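Line-drying denim and dark cotton without the stiffness

2019-05-31

The stiffness of line-dried cotton is mostly a water problem. As the fabric dries in still air, the last bit of water held on the fiber surface bonds neighboring fibers together. A dryer breaks those bonds by tumbling. A line does not, unless there is wind.

I ran the same wash through two spin settings, 800 and 2000 rpm, with the detergent dose held constant. At the lower speed the jeans came off the line like cardboard at the waistband and pockets. At the higher speed they dried sooner but held deep creases behind the knee. I now use the lower speed and shake each piece hard, 12 times, before it is pegged. Jeans hang from the hem so the heavy end pulls the legs straight.

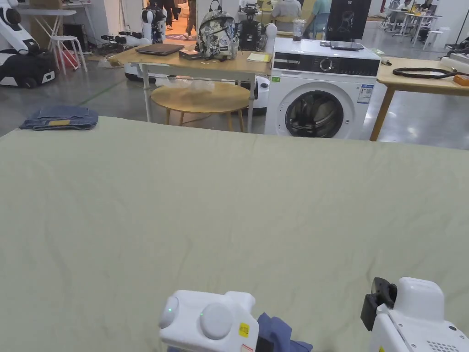
Gwenllian Ifans disagrees about the hem. She pegs at the waistband, inside out, and says the pockets are the slowest part to dry and should get the most air. I tried it her way in August. The pockets did dry first, but the legs needed ironing, and I do not iron jeans.

Detergent residue is the second cause, and it shows up more on dark cloth. Our water is hard, and the measuring cap on the Vallow bottle is marked for a full drum, so a half load gets too much if you fill to the line. I cut the dose to half and added an extra rinse. The gray streaks on the navy shirts stopped after 2 washes. Vinegar in the rinse made no difference I could detect, and the Trernik manual advises against it for the door seal.

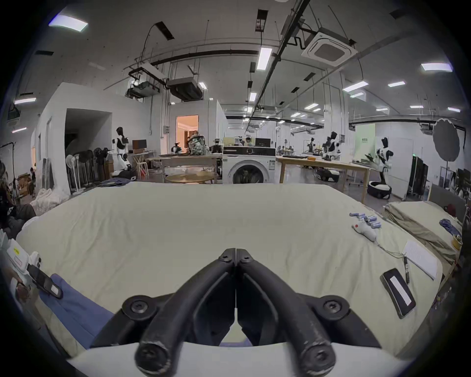
Blue cloth and the cream sheet.

Sheets are simpler. Fold over the line by a hand's width, peg at the corners and once in the middle, and take them down slightly damp. Pulling opposite corners at that stage removes most of the wrinkling. Leave them out until bone dry and the creases set.

Next I want to repeat the spin test with the towels, where the loops should make the fiber bonding worse. I still need a better way to score stiffness than bending a corner over the edge of a table.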